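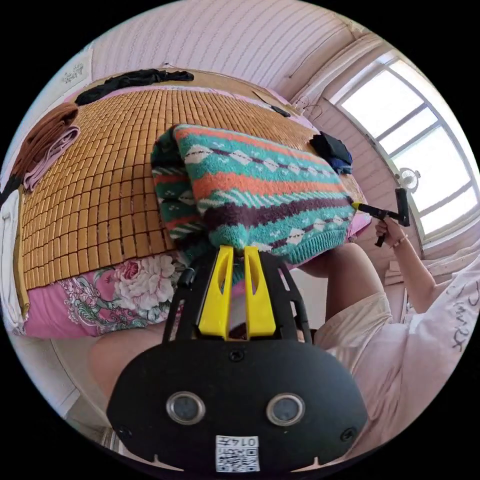 Our project was folding - how people in the Heywood dorms store knitwear when there is no closet to speak of, and if a better fold saves any shelf space. Most of us fold on the bed, no other flat surface big enough. The patterned sweater with the teal and coral-orange bands was our hard case, on a bamboo mat, folded into a thick rectangle with a darker green part bulging out at the left. That bulge is pretty much the whole problem in this report. Thin shirts behave. Thick knits don't.

Background
The Hanberg housing office gives each resident one shelf unit (the Ustari, three shelves) and a bed. Winter stuff ends up in piles. We did a survey in March, 21 people answered, and the main complaint was sweaters taking over the top shelf and then sliding off it. Second complaint was not finding anything without pulling the whole pile down.

What we did
Picked three folds.
Fold A - sleeves in, halves, halves again. What everybody does already.
Fold B - sleeves in, thirds lengthwise, then thirds up from the hem.
Fold C - a roll, hem to collar, with the last bit tucked under.
Seven sweaters, each one folded all three ways and left under a book overnight, then measured in the morning at the thickest point. Same book each time. We tried a bare mattress first but it sinks too much and the folds go crooked, so after that it was mats only. A bamboo mat is good for this, the little tiles are in a grid so you can line up an edge without a ruler. Small thing but it helped alot.

Results
Fold B was flattest for every sweater except the two with heavy collars. Fold A was quickest to do and the worst to stack, the sleeves make a lump on one side and the pile leans. Fold C took up the least shelf front, but rolls need something to hold them in. Without a box they were on the floor by breakfast.
Ribbed hems are a pain in all three. They pull in and the body of the sweater puffs out above them. Folding the rib inside the bundle instead of leaving it at the bottom fixed most of that. We only found this out late so it is not in the measurements, sorry.

Problems
Lost a day to the ruler, it started at the wrong end and we had to redo the first sheet of numbers. The book test is not very scientific, a heavier book would give diffrent results. Also all our sweaters were adult sizes.

Cost
65 dollars total. Most of that was boxes from Dasstead for the rolls, the rest was printing for the survey.

Next
Redo Fold B with the rib inside, all seven sweaters. Try it on a full shelf for a month, not overnight. Make a one page fold sheet for the laundry room in Heywood - drawings are half done, text still missing.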